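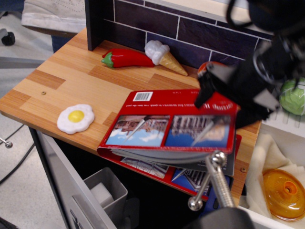
About Durner

Durner rents and sells play kitchens and pretend food to preschools, libraries and family waiting rooms. We started in Etomton with 11 kitchens and now look after up to 100 at a time. Our workshop and showroom share one floor on Stendari Street.

Every kitchen is checked before it leaves us. We tighten the screws, wipe down the counter and the tile panel, and pack a set of play food to go with it. The standard set has 33 pieces. Smaller sets of 8 are available for waiting rooms and reading corners.

Play food is sorted by hand when it comes back. Pieces with cracks or worn color are taken out and replaced. Customers can also choose single pieces at the showroom, and many like to mix everyday food with things children may not get at home. A fried egg can share the counter with a red chili pepper, an ice cream cone and a piece of salmon nigiri. We suggest adding a real book or two as well, such as a softcover with photographs of buildings, so the kitchen gets used for reading and talking as well as cooking.
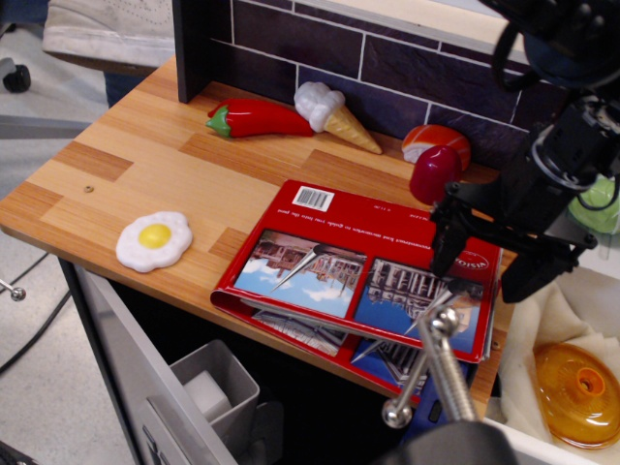 Rental periods run from September through the end of the school year. Delivery in Etomton is included. A wood-grain counter with dark tiles behind it is one of the finishes on offer, and repairs to any finish are covered during the rental. Orders outside town are shipped by our partner, Navickas.

Page updated 2026-08-18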